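Small table, small things

December 2025

Since we moved to Grarkberg I have a white table and I did not know what to do with it. It is too low for working and too small for four people to eat. In July I bought it from a shop called Hirkar for 265, together with a lamp that I returned after 7 days, and until autumn it only collected letters and keys.

Now I try to keep on it only things I like to look at. This is more difficult than I expected. Every evening something new arrives: a receipt, a charger, one glove. I am not a tidy person by nature, so I made a rule for myself that letters go in the drawer by the door and the charger stays in the bedroom. The glove I still have to solve.

Cleaning a white surface

I used to clean it with a strong spray from Dradex and it left lines, which I could see every time the lamps were on. Now I take warm water with a little dish soap and a soft cloth, then a second cloth which is dry. It takes two minutes. For metal I do the same, but I dry it immediately, otherwise the drops leave spots. My mother used vinegar for this and she was probably right, but I do not like the smell in the room.

The floor is another story. It is polished and light gray, and each lamp on the ceiling makes a bright stripe in it. I like this very much in the winter, when it is dark already in the afternoon.

What stays on the table

For the moment the shiny metal stand with the round base has its place toward the back, and the small steel cup is just in front of it. The picture frame with the dark edge I put to the right. I tried the frame in the middle also, but then the stand looked lost.
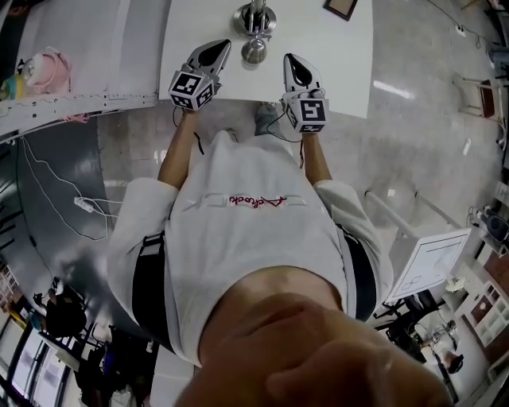

What I still want to change

The long white counter needs the same attention, and I am not sure about having something pink there. I also saw a small tray from Ateş which could go under the cup, but first I want to live some weeks with the table like it is now. If I still miss the tray after the holidays, I will buy it.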